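Home Recipes Packed Lunches Back Issues Subscribe

The Zovcombe Lunch Letter

Last updated: November, 7:40 a.m.

The lunch bag issue (finally)

OK, so I've been promising this one for months and a few of you have started writing in to ask whether I'd forgotten. I hadn't! I was busy leaving my lunch bag in the car, on the bus, and once on top of the dryer with half a tuna sandwich in it, so you could say I was doing research.

A little background for the new subscribers (hello, there are 344 of you since the last letter, which is bananas). I work at the garden center out on Skellon Road, and there's no cafeteria and no decent place to buy food within walking distance unless you count the gas station, and I've eaten enough gas station taquitos for one lifetime. So I pack. I've packed nearly every working day for 4 years, and in that time I've gone through paper sacks, a cookie tin, a kid's lunch box with a dinosaur on it, and a very stiff black cooler that was really meant for a six-pack and banged against my knee the whole way to the bus stop.

Then in the spring I bought the teal one. It was on the clearance shelf at Rezaei Home Goods and I picked it up mostly for the color, I'll admit that. I'd gone in for a dish rack. I still don't have a dish rack.

What I like about it is that it's soft. It's a fabric bag with a zipper and it squashes down when it's empty, so on the way home I can fold it over and shove it into my tote with my gloves. The old cooler took up exactly as much space empty as it did full, and if you ride the number 2 bus at rush hour you know what people's faces look like when you put a cooler on a seat.
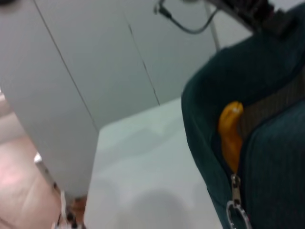
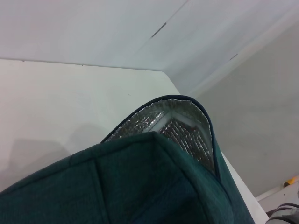 The teal one, zipper side first, then the silver lining.

Now, cleaning. This is what most of you wrote in about and I'm glad, because I was doing it wrong for ages. I used to run a paper towel around the inside once in a while and call it good. Foil linings get creases in them, and crumbs and salad dressing go right down into the creases and live there. By June mine smelled like a deli drawer.

So now I do this on my last shift of the week. Turn it upside down over the sink and give it a good smack on the bottom. Open it as wide as it'll go. Wipe the inside with a soft cloth, warm water and one drop of dish soap, pushing into the corners with a finger, and go gently because that shiny stuff will tear if you attack it with the rough side of a sponge (ask me how I know, or ask the dinosaur lunch box). Wipe again with plain water. Then prop it open overnight. I stand a wooden spoon up inside mine so the sides can't flop together. If it still smells in the morning, a couple of spoonfuls of baking soda, zip it up, leave it till evening, shake it out.

Please don't put it in the washing machine unless the tag says you can. I did that with the one before this and it came out the shape of a potato.

For the outside I use a lint brush. Fabric this color shows every single bit of fluff, and I have a white cat. If there's a spot, dab it with a damp cloth, and let it dry before you decide it didn't work, since a wet patch on teal looks terrible no matter what.

Packing order! I have opinions. Ice pack goes on the bottom, then anything in a hard container, then the sandwich standing up on its edge along the side, then fruit, then a napkin on top to fill the gap. If the bag's half empty I stuff a dish towel in there. It stays colder that way and things don't slide into each other, and you've got a dish towel at lunch, which is nicer than you'd think when you're eating a peach on an upturned bucket.

Soup travels in a thermos and the thermos travels separately. I won't be moved on this. Several of you have told me that your thermos has never leaked, and I believe you, and I wish you well.

One of the longer notes in the mailbag asked if it's worth paying for a fancy one. The fancy one that keeps coming up is the Menetti, with the leather handle and the little pocket for chopsticks. I borrowed one for two weeks in September. It's lovely. It kept my yogurt cold until my late break, and so did the teal one with a decent ice pack in it. The handle is much better on the Menetti, I'll give it that, and if you walk a long way to work you might care about that more than I do. I gave it back and only thought about it for a few days.

What's been in mine lately: leftover rice with a fried egg and too much chili crisp. Cold chicken and pickles on rye. A pear every day until the box of pears ran out. Those little cheese rounds in the red wax, which I refuse to feel silly about at my age. And the white bean salad from two letters back, which I've now made so often that I've stopped measuring the vinegar.

Next time I'm doing lunches you can eat with one hand, because planting season for bulbs is on and the other hand is filthy. Send me yours. I got a great one involving a cold baked sweet potato and I need more in that direction. Also, if anyone has figured out how to keep apple slices from going brown without them tasting of lemon, please write, I've tried salt water and wasn't wild about it.

Oh, and we passed 1,320 readers this month. I told the cat.

We use cookies to remember your preferences and count visits. Accept Manage settings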